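Hand-held gripper upkeep: frequently asked questions

Maintained by Lorena Ulloa, Donudura workshop. Last looked over in May. If something in this page disagrees with the drawing, the drawing wins.

Who is this page for?

Anyone who signs out one of our hand-held grippers and brings it back in worse shape. It covers pads, links and bushings. It does not cover the camera mount or the recording software. Ask Arne Eichhorn for those.

How often do the pads need changing?

The sheet that came with the Panden pad kit has a schedule on it. I don't follow it and I don't think you should either. A pad that spends its life picking up sponges will outlast one that gets dragged across table edges, and a calendar can't tell those two apart. Look at the inner edge before every session. If the gripping layer has started to lift, change both pads.

Why both? Only one of mine is torn.

Pads wear as a pair. Put a fresh one against an old one and the grip pulls to one side on anything thin. We tried saving money on this at Barroso and ended up redoing 40 recordings.

Can I glue a split edge back down?

You can. I have seen it done with superglue, contact cement and something Sebastián Olivares won't name. Superglue goes hard and leaves a ridge, so the pad now touches the object at one spot. Contact cement lasts a bit longer. None of it has lasted long enough for me to recommend it. If you have to finish a session, trim the loose strip flush with a sharp blade, write it in the log, and swap the pads afterward.

What do I need for a pad swap?

A new pair of pads, the small hex driver from the Tinudlow drawer, a clean cloth, alcohol for wiping the carrier, and a good lamp. Not the power driver. The screws go into plastic and the plastic loses.

How do I do it?

Open the fingers all the way and lock the trigger. Back the screws out of one pad, lift it off, and wipe the carrier until the cloth comes away clean. Fit the new pad loosely, then do the other side. Close the fingers slowly until the faces meet, and only then tighten, a little at a time, going back and forth between screws. If you tighten one side completely before you close, the faces won't line up and you get to start over.

Do the brass bushings need oil?

The people who sold us on them said no. I was doubtful, ran one gripper dry and one with a drop of light oil, and after 3 weeks the oiled one was gritty and the dry one was fine. So they were right about that, at least. Wipe the dust off and leave them alone. Oil also gets on the pads sooner or later.

What if a link feels loose?

Hold the finger just below the pad and wiggle it side to side. A little movement is normal. A click isn't. Clicking usually means the bushing has worked its way out of the plastic, and pressing it back in only fixes it if the hole is still round — if it has gone oval, print a new link.

How do I know the new pads are any good?

Close them on a few flat things and see what slips. Aitana Llorente likes a plastic ruler, held upright, with a light tug from above. There is a fancier test with a load cell, and I have yet to see it catch a bad pad that the ruler missed. Write down what you used. "Seems OK" in the log is no help to the next person.

Are the "heavy duty" pads worth it?

They cost 70 percent more. Abilio Alcaraz swears by them. I ran 2 pairs and they tore along the same inner edge as the ordinary ones, maybe a little later — I wouldn't bet on it. Until somebody shows me a proper log, we buy the ordinary ones.
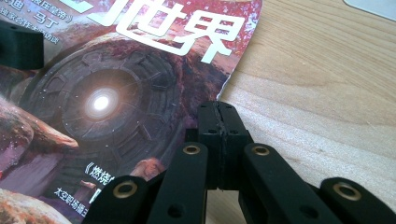
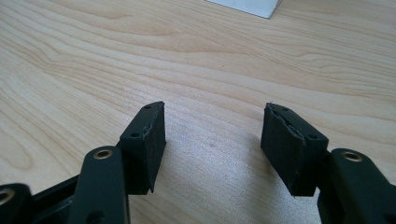

Same gripper style throughout: black plastic with brass-rimmed holes.
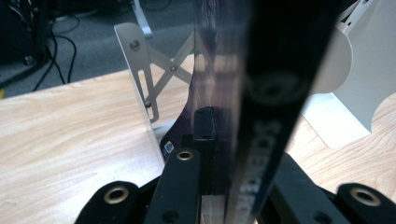 Where do the old pads go?

Put them in a bag with the gripper number and the month written on it, and leave the bag in the returns bin at Donudura. I keep them until the next order so I can compare the tears. Anything without a number goes straight in the trash.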